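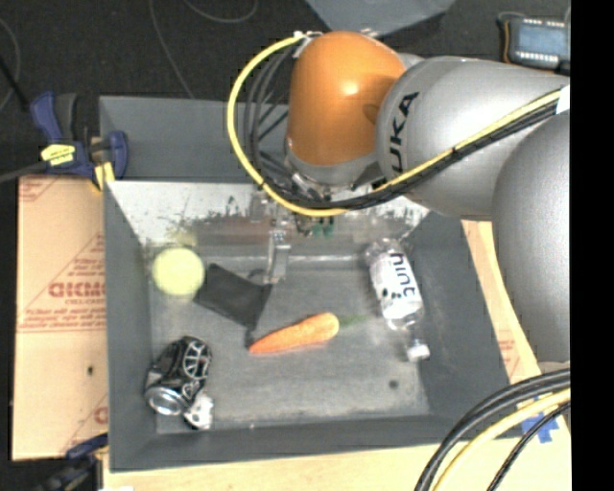 A gray bin beneath the orange and silver-gray sections of a KUKA arm.

The Acoustics of Stored Grain

Grain settles audibly. At the Akoldale elevator, contact microphones bolted to the silo walls pick up a low, irregular ticking for days after filling, as kernels shift and the load on the steel redistributes. Kirstin Kerr, an agricultural engineer, has logged that ticking through two harvests in an effort to locate insect activity before it reaches the surface of the pile.

Larvae feeding inside a kernel produce short bursts of sound, most of them too faint to travel far through wheat. Settling noise covers the same part of the spectrum. Kerr's filter, developed with So-yul Yeom, discards any event that reaches two microphones at once and keeps the remainder for comparison against a library of 724 recordings made in sealed jars at Pitden.

Moisture complicates the comparison. Wheat stored at 13 percent moisture carries sound differently from drier grain, and a library recorded at one level gives poor matches at another. Yeom now records each jar for 72 hours at a fixed humidity, then repeats the run with the next batch.

Elevator managers have been slow to adopt the method. Probe traps are cheap, and staff know how to read them. Karabo Du Plessis, who runs storage at Grudine, keeps traps in every silo and microphones in one. He checks the traps in the morning and the recordings after lunch, and fumigates only when the two agree.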